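Accrued interest when selling a bond between coupon dates

Posted by Lowri Price

I hold a fixed-rate corporate bond issued by Lireo. It pays a coupon every six months, in March and September. I sold part of the holding through Patar and the contract note shows a clean price plus 72 days of accrued interest, which comes to £647 before commission. Is that sum taxed as interest or does it count towards the gain? The platform help pages don't say.

Arash Akbari

Check the day count convention first. Some bonds use actual/actual, others 30/360, and the number of days will differ slightly. It should be in the prospectus under "interest".

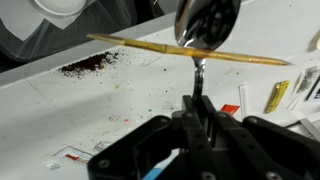
On the tax side, assuming you are a UK resident individual, the accrued income scheme may apply. The seller is normally treated as receiving the accrued amount as income. There is an exemption for small holdings, but it goes by the nominal value of all such securities you hold – not the amount you sold.

Hertta Pitkänen

Mine just went down as interest, never had a letter about it.

Aled Watkins

Arash is right about the nominal value test. Also look at which tax year the next coupon date falls in, as that decides the year of the charge. Keep the contract note.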